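**OLLWOOD** – Marti, the housewares firm based in Clonton, wants people to believe that an iced drink goes wrong long before anyone pours it. Its summer range, due in stores in May, is built around that claim: a tray, a rack for cups and a bucketful of advice on where to put them. 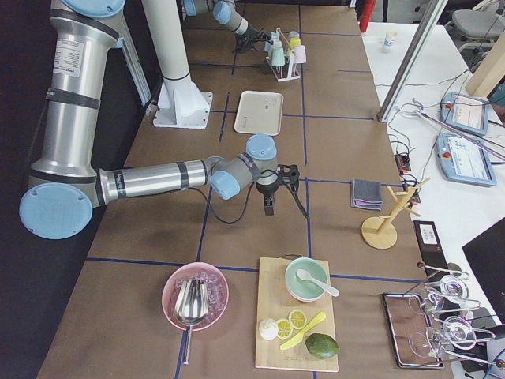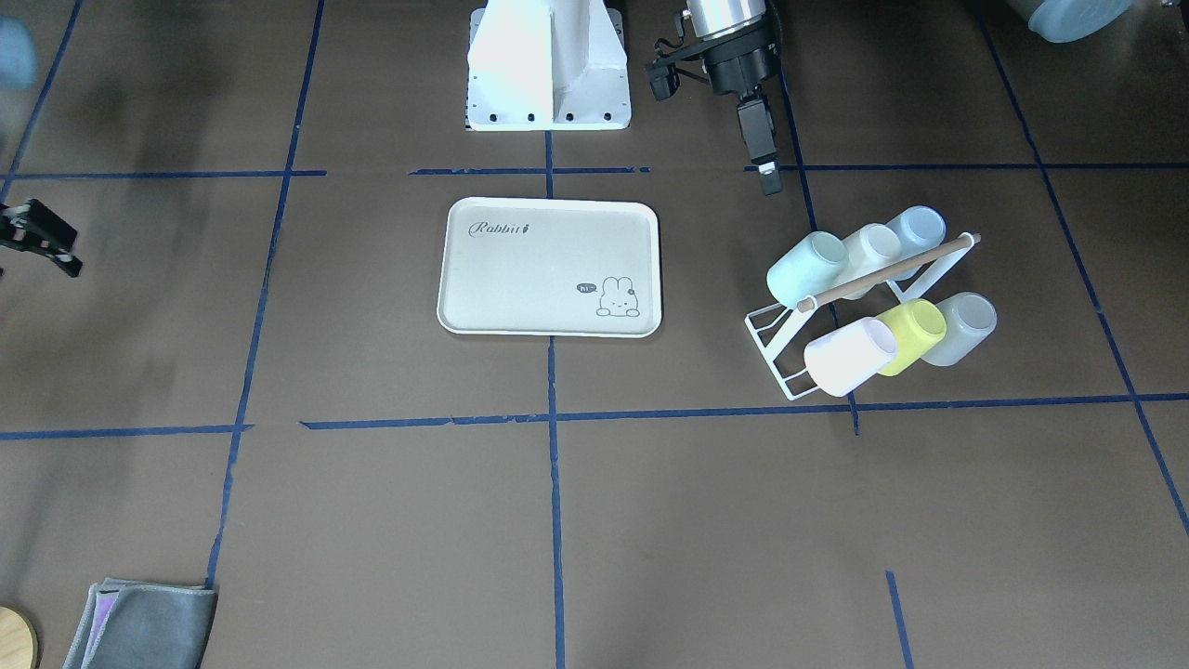
A cream-colored tray on a brown work surface marked off with dark blue tape.

**Home & Kitchen**

The company calls its plan the "cold side" layout. Cups hang upside down on a rack at the back, the tray goes in the middle, and the ice, scoop and cutting board stay along the front where the work gets done. A folded cloth sits off to one side. Anyone who has ever set up a lemonade stand may feel they have seen it before.

Marti says the layout saves 37 steps over the course of an afternoon party. It has not said how large the kitchen was, how many guests were thirsty or who was keeping track. A request for the figures brought back a brochure.

The full set will sell for $54, and that does not include a bowl for the ice. The tray has a raised rim, handy when a cup tips over, but plenty of cheaper trays have one too. Plastic cups in mint green, yellow and pale pink are pleasant enough to look at. Whether they need a rack of their own is another matter – most homes already have a cabinet.

There is a decent idea in here somewhere. Keeping a scoop in the ice bowl is better than hunting for one in a drawer, and a cutting board close by makes sense if there are limes to slice. None of that requires a new purchase.

Shoppers in Skultbridge had a similar pitch last year, when a store there promoted a "breakfast station" with its own 8-page guide. The guide was later given away at the register.

Marti plans to offer the drinks set in 192 stores to begin with. The Ollwood branch will take orders at the front desk from 10 a.m., and the cups will also be sold separately.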